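Rornik lounge notes

README for the lounge folder (furniture, fabrics, and how we keep it all decent)

Status: in use, updated when I get round to it
Kept by: Dayana Huaranga
Second pair of eyes: Ebenezer Ackah
Language of the entries: English, with a bit of my own shorthand (see the list further down)

What's in here

I started this folder as a cleaning log for the lounge at Rornik and it grew, as these things do. It now holds 300 entries on the seats, the surfaces and the window side of the room, and most of them are one or two lines long. If you want to know which cloth I used on the brown bench in June, or whether the dark upholstery minds being brushed against the nap, you're in the right place! If you want floor plans, Ebenezer has those and he'll send them over if you ask.

Files

entries.csv is the main one. One row per job, oldest at the top.
surfaces.txt is my list of what everything is covered in, as far as I know it. Several lines still say "ask".
products.txt says what we use, where it lives and what it must never go near.

Columns in entries.csv

when: the month, and sometimes a time of day
who: D or E
item: the short name from the list below
part: seat, edge, face, rim, underneath
job: dust, wipe, brush, condition, spot
product: a name from products.txt, or "water"
light: window, lamp, both
result: free text, often grumpy
again: yes or blank

That makes 9 columns, and I'd like it to stay at 9. Ebenezer once added a tenth for mood and I took it out again (sorry, Ebenezer).

A word about the light column

People ask why I bother with this one, so a bit more on it. The pale matte surfaces by the window are lovely to look at and a pain to check. When daylight lands on the face of the big round disc you get a soft white glare across part of it, and inside that patch you can't see a smear if your life depends on it. Then you step to the side and the grey goes warmer and there's your smear. So a row that says "clean, window" means a good deal less to me than one that says "clean, both".

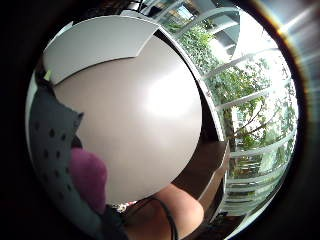
My habit now is to go over the face twice, with a dry cloth the first time and a barely damp one the second, and to look along it from low down on each pass. Circles are fine. I know the advice is always straight lines, and I tried straight lines for a whole month and got streaks that stopped short wherever my arm did. On a round face you may as well follow the shape! The curved outer edge gets its own cloth, folded small, and its own row in the file with "rim" in the part column. Please don't lump the two together, it makes the filtering useless.

Short names for items

disc: the round one
white: the curved white panel
brown: the long bench with the step in it
dark: the upholstered bench
gap: anywhere two things meet and crumbs go

"gap" isn't an item, I know. It still has more rows than white does, and I'm keeping it.

The benches

Most of the file is really about these two. Brown is the long low one with the blocky, stepped shape, higher along one part and lower along the other, and it has a bit of a sheen on top. Dark is the one people sit on. It's the colour of a wet slate roof and it hides everything, which I used to think was a point in its favour until I found out how many phones, pens and hair slides spend the night on it. Run your hand over the seat before you leave the room. I mean it, your eyes won't do the job.
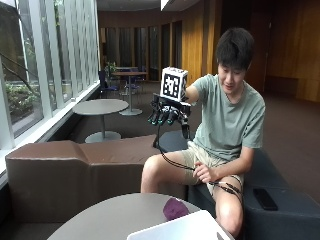 For brown I use Evitz, the conditioner in the flat tin, on a soft cloth and far less of it than you'd think. A pea's worth does the whole of the lower section. The raised section gets done separately and I leave it 20 minutes before buffing. I have also tried five minutes and I have also tried forgetting it over lunch, and both are in the file under "result" with some choice words. Start at the step and work outwards, otherwise the stuff builds up in the corner and goes tacky.

For dark it's a brush first, always, and then Bonberg if there's a mark. Bonberg is a foam. You put it on the cloth, you dab, you go away and do something else. If you rub, you'll get a shiny patch and I will find it. Bare legs and warm afternoons are hard on a fabric seat, so in shorts weather I brush it at the end of every day and I don't log those, only the proper goes.

Where the two benches meet is the worst bit of the whole room. The crevice tool from the Yakubu vacuum fits if you take the bristle end off. Ebenezer prefers a butter knife wrapped in a duster and his rows are marked E, so you can compare for yourselves.

Known problems with the data

My early rows don't say which section of brown they mean. I've left them alone because guessing would be worse.
"wipe" and "dust" got used interchangeably for a while by both of us.
There are 3 rows with no item at all. One of them says only "never again" in the result column and neither of us will own up to it.
The light column is blank for anything done in the evening before we agreed that blank isn't an answer.
Products are spelt all sorts of ways. If you're sorting, search for "bonb" and "evi" and you'll catch the lot.

What it's good for

Working out how often a thing needs doing, mainly. Also for arguing with me about foam. It's one room with one set of habits in it, so I wouldn't use it to decide what to buy for a different sort of place, where the sun comes in differently and people eat their toast somewhere else.

Adding a row

Put it at the bottom, fill in all the columns, save it as CSV and please don't let the spreadsheet turn your dates into something clever. If you've tried a new product, do a patch underneath the bench first and write that down too, even if nothing happened. Rows where nothing happened are some of my favourites!

Still to do

Find out what the disc is finished with and fill in that "ask"
Split "spot" into food and not food
Get a second tin of Evitz before the first one runs out
Ask Ebenezer for the duster back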